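3.2 Setup and upkeep of the two-arm cell
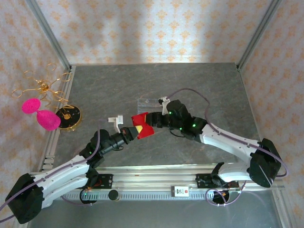
The cell was built at the Bretmont site and has been in use there since December. It holds two arms of the same model, mounted on either side of a shared table, with a fixed camera covering the work area. All the handling tasks reported in Section 4 were recorded in this one cell. We describe how it is kept in working order in some detail, as small changes in the setup had a larger effect on our results than we first expected.

Figure 3. The two-arm cell, with both grippers holding a red object over the tabletop. Purple cables run along the outside of the arms, and an aluminum rail with bracket mounts runs along the front of the table.

Each arm is bolted to its own base and was leveled before the first run. The distance between the bases is set so that both grippers can reach the center of the table without either arm being close to full stretch. Early on we had the bases farther apart. That gave more room for loose objects, but the wrists ran into their joint limits whenever a piece had to be passed or held from both sides. Moving the bases cost us two days of calibration and we have not moved them since.

Cable routing was the main source of faults in the first weeks. The cables must be long enough to follow the arm through its whole range, and a long cable can snag or drop into the camera's view. We now leave a loop at the base and another over the joints, and fix the cable to the outside of the link. After any work on a cable, the operator drives the arm by hand to the ends of its travel and watches the loops. If a loop pulls tight at any point, the cable is refitted before power is turned back on.

The inner walls are covered with patterned paper, and the tabletop has a stone pattern. Both can be changed between recording blocks, as can the objects left on the table. When a covering is changed, the camera pose is checked again, because the panels press lightly on the frame and can shift it.

Gripper fingers are inspected after every 800 grasps. The inspection takes 4 steps, listed in the maintenance sheet: clean the contact faces, check the screws, measure the gap when closed, and run a test grasp on a folded cloth. Thin cloth shows uneven closing sooner than a rigid block does. Fingers that fail the test grasp are replaced as a pair. We tried replacing single fingers, but a new finger set against a worn one let the cloth slip at one corner.

Calibration between the arms is checked at the start of each session. Both grippers close on the same gauge bar, and the difference in their reported positions is logged. If it is over 2 mm the session does not start. The log kept by Monique Lefèvre and Thierry Pichon shows that most failed checks followed a finger change, and a few followed a change of wall covering. The last full recalibration before the runs in this paper was done on 29/04/2022.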